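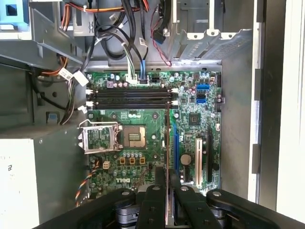
3.2 Contract length and playing time

We next ask whether players who sign a long contract are used differently by their coaches. The sample has 578 contract extensions in professional rugby, of which 548 could be matched with full match records. For each player we compare the minutes played in the two seasons before the signing with the minutes in the two seasons after it. Loan periods were removed, and so were seasons in which the player was injured for more than half of the matches.
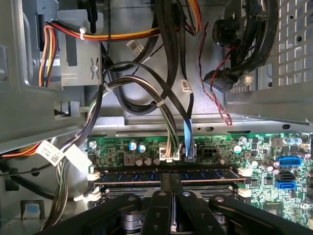
Figure 2. Gripper above the memory slots of an open desktop computer.

Of the matched extensions, 238 were for four years or more. Players in this group were older than we expected at the start of the study, and many of them were forwards. Çınar and Hamann argued that clubs use long contracts mainly to protect young backs from foreign offers. Our data do not support this view very well - the effect of age is weak, and it changes its sign when we leave out the front row.

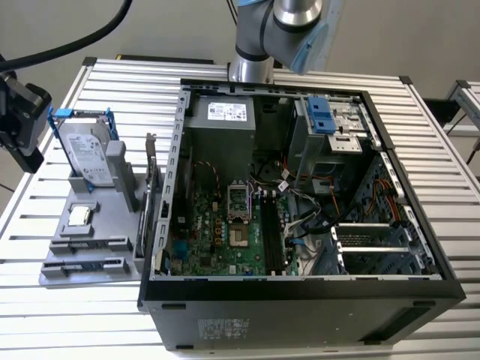 A second difficulty is the release clause. Clubs seldom publish it, and a five-year contract with an early exit can be in practice a contract of two years. Escobedo treats all such cases as short contracts. We followed the same rule where a clause was reported in the press, and kept the announced length in all other cases. The coding was done by two readers, and the last check of the list was made in October 2021.

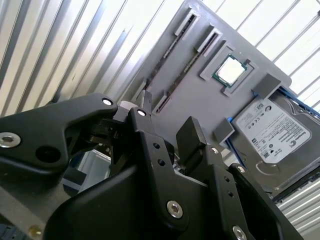 The model in Section 3.3 therefore includes the announced length and a separate variable for a known clause. Position, age at signing and number of international caps enter as controls. Standard errors are clustered by club, as decisions on contracts and on team selection are often made by the same persons.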